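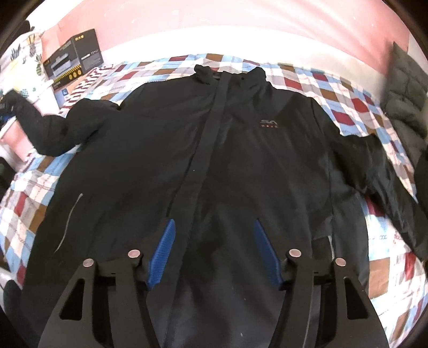

*A black zip-front jacket laid out on a bed, collar up and sleeves loose.*

# Where the Winter Coats Go

By the second week of April in Kulldale, the coats are a problem. They have been on the hooks by the door since fall, two and three deep, and most mornings it is warm enough by nine to leave the house in a shirt. A few people put them away then. Most wait until a hook comes out of the wall.

Afshin Tehrani takes in winter clothes for a living. His shop, Manalo, is on the ground floor of a former shoe warehouse and stores coats, blankets and ski gear from April until the first frost. Last season it held 3,271 pieces. Of those, 2,534 were coats or jackets, and Tehrani says the same few mistakes came in with a lot of them.

"People hang them in plastic," he says. "They leave tissues in the pockets. They fold them with the zipper half open and the teeth bend."

His own method starts on a bed. A kitchen table is too narrow for a man's large, and the floor picks up hair. On a bed the whole coat can go down flat, front up, with the sleeves wherever they fall. He leaves it like that for a minute and looks at it before touching anything.

## Look first

Dark jackets show lint, and they show it best lying flat under a window. Tehrani goes over the front with a damp hand, then a brush with short bristles. Sticky rollers are fine on wool, he says, but on a smooth shell they can leave a film that pulls in more dust by October. Loose threads get clipped close with small scissors. He doesn't pull them. A thread near a pocket opening may be holding the trim down.

Next come the collar and cuffs. A stand-up collar sits against the neck all winter and takes up skin oil, sunscreen and whatever is in the owner's shampoo. On a black coat none of that is easy to see. He opens the collar, wipes the inside with a cloth and a drop of dish soap in warm water, wipes again with plain water, and lets it dry overnight. Cuffs get the same.

Pockets are turned out where they can be. Last year's haul at Manalo included ski passes, a hearing aid, a great many cough drops and a house key that went home with its owner in July.

## The fold

Once the coat is clean and fully dry, the zipper goes all the way up. If there is a flap over the zipper, it gets smoothed flat with the side of the hand from the collar down. A flap that spends the summer bent back will stay bent back, and no amount of ironing helps on a synthetic shell. Most shouldn't be ironed at all.

Then Tehrani turns the coat face down. He brings one sleeve straight across the back, lays the other over it, and folds the sides in until the bundle is the width of the shelf. The hem comes up to the shoulders in one fold for a short jacket and two for a long one. The collar stays outside the fold, standing.

He used to roll everything. He gave it up after a summer in which 866 rolled jackets came out with creases running around the body like hoops. Filled coats he doesn't compress at all. Vacuum bags save space, but he thinks six months is too long to leave a filled coat flat.

## What to put it in

The shop uses cotton bags sewn by Undora, a workroom two streets over. At home an old pillowcase does the same job. It keeps dust off and lets air through. Cardboard boxes are fine in a dry closet and a bad idea in a basement. Cedar blocks are worth having near wool and do little for nylon.

Heavy things go at the bottom. Label the end of the bag that faces out, with the owner and the size, and leave one light jacket on the hook. Kulldale had snow on a Monday last spring, well after most people had packed up, and Tehrani spent that morning carrying bags back down the ladder.

Manalo takes drop-offs through the end of the month. The Stamemton branch opens an hour later and has more room for blankets.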